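Chapter 6
Fly Lines, Leaders and Tippet

6.1 Scope of the chapter

The previous chapter treated the rod as a spring. It stored energy on the back cast and released it on the forward stroke, and the line was considered only as a load. In this chapter the line, the leader and the tippet are treated together as one tapered system that carries energy from the rod tip to the fly. Knots are covered in Chapter 7.

A fly weighs too little to be thrown on its own. The weight that bends the rod is in the line. Lines are therefore graded by the weight of the front section, measured over the first 30 feet of line excluding any level tip. The grade is given as a number, and the rod is marked with the number it is built to cast. A 6-weight line on a 6-weight rod is the reference case for all worked problems below. 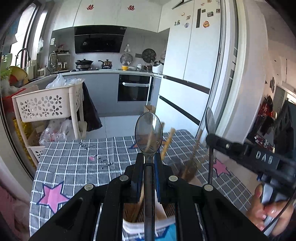

A line that is one grade too heavy will bend the rod deeper and slow the stroke. Many casters accept this at short range, where little line is outside the tip. A line that is too light leaves the rod stiff and makes timing harder to judge.

6.2 Taper

Two tapers account for most trout fishing. In a weight-forward line, the heavy section lies near the front and is followed by a thin running line. In a double-taper line, both ends narrow to the same profile and the middle is level. The double taper can be reversed on the reel when one end wears out. The weight-forward line shoots farther, and it is the usual choice where the cast is longer than 60 feet.

The readings in this chapter come from the casting pond at Bavanholm and from two rivers, the Kakden and the Sular. The Kakden is wide and slow. The Sular is narrow, with overhanging brush, and few casts there exceed 32 feet. Unless noted otherwise, river readings were made in May at normal flow.

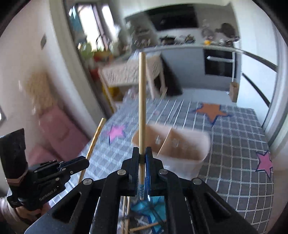
6.3 Leader and tippet

The leader continues the taper of the line. Its butt section should be stiff enough to accept energy from the line tip without hinging. Its front section should be thin enough to let the fly drift freely. Tippet is the level length of material tied to the end of the leader and replaced as it is used up.

Tippet diameter is given on the X scale. Subtract the X number from 11 to obtain the diameter in thousandths of an inch. Thus 5X tippet measures 0.006 inch. The scale gives diameter only. Breaking strength varies with the material and must be read from the spool.

Key terms: butt section, double taper, hinging, level line, running line, tippet, weight-forward, X scale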